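Contents | Preface | Chapter 4 | Exercises | Index

Chapter 4
Planning for two arms over a shared table

Firouzeh Bahrami and Davoud Karimi
Jan 30, 2019

The planners in Chapter 3 took one arm and a fixed world. With a second arm, the world is no longer fixed. Each arm becomes a moving obstacle for the other, and a path that was free when it was computed may be blocked by the time it is run.

The simplest cure is to plan for both arms as if they were one machine with twice the joints. This is correct and slow. On the Esotora test set, the joint planner needed almost 198 times as many collision checks as two separate ones. 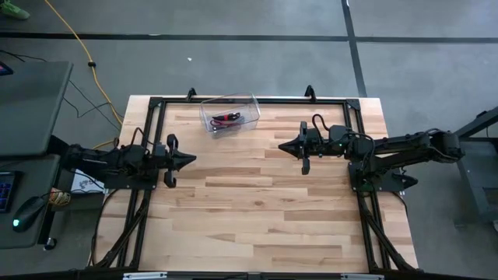 A cheaper method plans each arm alone and then adjusts the timing – one path keeps its speed, the other waits where the two would meet. The shapes of the paths do not change, so the search is over a single plane, with progress along each path as its axes. Section 4.2 sets this out in full.

Timing alone cannot solve every case. If both arms must end in the same small region, no amount of waiting will help, and the planner must report failure early. The Rashti test in Section 4.3 does this before any search begins.

Readers who have not yet built the collision checker from Exercise 19 should do so now.

© 2019 Flerkwood Press | Contact | Back to top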